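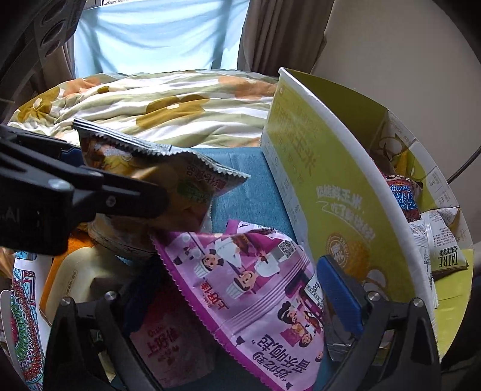 I have come to believe, after many years of mailing boxes to people I love, that snacks should go in first and be taken seriously. My sister-in-law disagrees. She packs the sweaters, then the books, and then stuffs whatever chips will fit into the corners, and everyone in Mulldale gets a box of crumbs and says thank you very nicely.

A bag of chips is mostly air, I know, and it feels silly to pay postage on air. But that puff is what keeps the chips whole, and I would sooner leave out a sweater (they do sell sweaters in Mulldale) than flatten a bag of Oishi to make room for one. I lay everything out on the bed first, all the bright bags together, pink ones next to brown and gold ones, and I move them around for far too long before any of them goes in the cardboard box.

My friend Angelica Lacson was away from home for 11 years, and she told me once that she never remembered the clothes her mother sent. She remembered the snacks, and the cartoon faces on the wrappers, and how she made one bag last 3 days - 2 pieces after supper, and then the clip back on. I think about that whenever somebody tells me it's only junk food. Of course it is. Send it anyway, and send the kind they ate when they were nine.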